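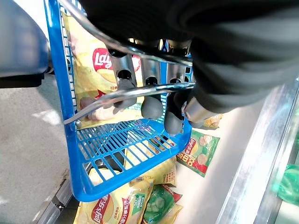

How to plan a day of sightseeing by local bus

Most towns of any size sell a day ticket for the ordinary bus network, and with some preparation it will cover the same ground as a guided tour. The method below was written for Husov, where two bus companies share the streets, but the steps apply to any town with a printed or online timetable.

What you need

A network map, either on paper or saved to your phone
The current timetable for each route you intend to use
A list of the places you want to see, with opening hours
A pen

Do not rely on a live departures app alone. It shows the next few buses from one stop and is of little use for planning a whole day.

Step 1: Fix the places with set hours

Write down every place on your list that has a closing time or a timed entry. Museums, towers and boat trips go here. Parks, squares, bridges and markets that run all day go on a second list. The first list decides the shape of the day and the second fills the gaps.

Check for a last admission time as well as a closing time. The two are often an hour apart, and guidebooks tend to print only the later one.

Step 2: Mark the stops

Find the nearest stop to each place on the network map and write its full name next to the entry. Stops with similar names are common. In Husov, the stops called Castle and Castle Gate are on opposite sides of the hill, and the path between them has a long flight of steps.

Where a place lies between two stops, choose the one uphill of it. You will then walk down on arrival and can leave from the lower stop.

Step 3: Find the trunk route

Look for the single route that serves the most stops on your list. This is the trunk route and the rest of the plan hangs from it. In Husov it is route 7, which runs from the railway station through the old town to the river. In smaller towns it is usually the route between the station and the hospital.

Note the daytime frequency. Anything up to 30 minutes is workable. If the gap is longer, treat each departure as an appointment and write the times down individually.

Step 4: Group the remaining places

Divide whatever is not on the trunk route into branches. A branch is a place, or a cluster of places, reached by one change. Limit the day to 3 branches. Each change costs waiting time, and a missed connection on a branch route in the afternoon can use up the time set aside for the next stop.

Put the branch with the worst service first, in the morning. Late running tends to build up through the day, and early buses keep closer to the timetable.

Step 5: Write the running order

Set the plan out as a plain table with four columns: stop, arrival, departure, route number. Begin with the places that have set hours, then slot in the others. Allow for:

Walking time from the stop to the entrance and back
Queues at paid attractions
One meal break, placed near a stop on the trunk route

Leave one gap in the afternoon with nothing in it. If the buses have run well, use it for something from the second list.

Step 6: Choose the ticket

Add up the single fares and compare the total with the day ticket. In Husov the day ticket pays for itself after 2 return journeys. Before buying, check these points on the back of the ticket or on the operator's site:

Whether it runs until midnight or for a full day from first use
Whether it is valid before the morning peak ends
Whether it covers every operator on the map

The last point causes the most trouble. Simus and Lumbantobing both run buses through the centre of Husov and share many of the same stops, but the cheaper Simus ticket is not accepted on the other company's services. The joint ticket is sold at the station kiosk and not on board.

Step 7: Check the last bus

Find the last departure from every stop in the plan, including those you expect to leave by lunchtime. Write it beside the stop name. On branch routes the last bus may leave before 7 in the evening, and in winter it can be earlier. Timetables in many towns change in February, so look for the date of issue on the cover.

Seats and views

On a double-decker, the front seats upstairs give the best view but the hardest exit. Ring the bell one stop early and come down while the bus is standing. On a single-decker, sit on the side away from the kerb when crossing a bridge - the view is wider and the stop shelters are out of the way.

Using the method elsewhere

The same plan was tried on the Cudham lanes, where services are sparse and there is no real trunk route. In that case skip Step 3, take the least frequent bus as the fixed point and fit the walking between its departures. Paths between villages are often shorter than the road, so carry a walking map as well as the timetable.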